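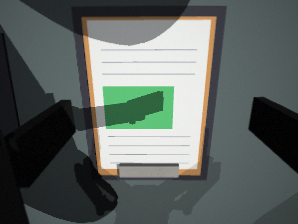
4 min read

Home Threads Grants Readings Press Contact

The Fleltwood Literary Fund is today publishing the outcome of its review of the translation grant, together with the terms for the next round. The main points are set out in this thread. The full terms are on the Grants page.

The grant supports fiction and poetry translated into English and published by independent presses in the United States. It is paid to the translator, and that will not change.

We received 163 applications in the last round. This was well beyond what our readers had been asked to plan for, and replies went out later than promised. We apologize to the applicants who had to hold a press waiting while they waited for us.

The review was led by Lucienne Hervieu, our director of programs, with Uriel Meléndez, who has translated for the stage and for the page and has sat on both sides of this process. Their report was accepted in full by the board.

The first change concerns the amount. Each grant will now be $4000, paid in two equal parts. The first is paid on signature of the grant letter and the second on delivery of the complete manuscript to the press. Under the old terms the second part was held until publication day.

Several translators wrote to us about that last point. A press may move a book by a season, or by a year, for reasons that have nothing to do with the translation. The translator's work is finished on delivery and the payment should follow it.

The second change concerns the sample. Applicants should send up to 2000 words of prose, or up to ten pages of poetry, with the matching pages of the original. Samples may be drawn from any part of the book. Please do not send the whole manuscript, even where it is complete.

The sample need not be the opening. Leonor Sampaio, who chaired the reading panel in the last round, notes in the report that openings are often the most heavily revised pages in a submission and tell a reader little about how dialogue or comedy will be handled later on.

Third, a signed contract with a press is no longer required at the time of application. A letter of intent will be accepted. The contract must be in place before the first payment is released, and it must name the translator on the title page.

We have also been asked about cover credit. The fund strongly favors the translator's name on the front cover and will continue to say so to the presses we work with. It is not a condition of the grant in this round. The board will look at the question again next year.

On eligibility - retranslations of books already available in English may be submitted, provided the applicant explains briefly what the new version offers. Children's books for readers able to read alone are welcome. Picture books remain outside the scheme, as do academic works and memoirs written by a third party.

Co-translators should make a single application and state how the grant is to be divided. We will pay each person separately. The division is a matter for the translators and we will not comment on it.

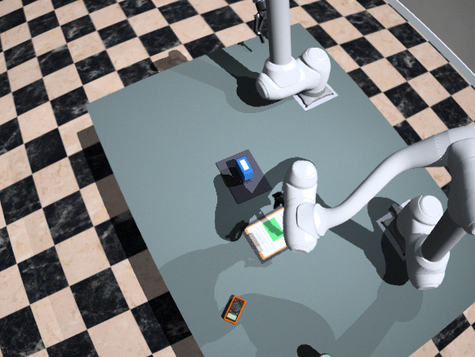 Table and checkered floor.

Applications will be made through Jestia, the online system we already use for our residencies. Applicants who have a residency account can use the same login. Those who would rather apply on paper may write to the office for a form, and paper applications will be read in the same way and at the same time.

Each application will be read by two readers, one of whom will know the language of the original. Where we have no reader in a language we will look for one before the sample is assessed. An application will not be turned down on the ground that we could not find a reader.

Readers will declare any connection with an applicant, author or press, and will leave the discussion of that book. This was our practice before and it is now written into the terms.

We are pleased to confirm the panel: Valentin Hamel (chair), Blandine Leblanc and Leonor Sampaio. Ms. Leblanc joins us from bookselling and will read with an eye to how a book might be brought to its public. She has no vote on the quality of the translation.

A word on publicity. In past years we asked grant holders to take part in a launch reading, and some understood this as an obligation. It is an invitation. Travel costs will be met for those who accept, and a recorded reading is equally welcome.

Presses should note that the fund's mark must appear on the copyright page and need not appear anywhere else. The new artwork is on the Press page. Please retire the older version, which still carries our former address.

From the last round, two titles are now with their printers: the novel "Lurkura" and the story collection "Evangelista." We congratulate both translators. Review copies should be requested from the presses directly, as the office does not hold stock.

The round opens on 29th September. Decisions will be sent to all applicants in December, by email or by letter according to how they applied. Short written comments will be given to any applicant who asks for them after that point.

Questions about eligibility may be sent to the grants office through the Contact page. We are not able to give an opinion on a sample before it is submitted, and replies to this thread are not monitored for applications.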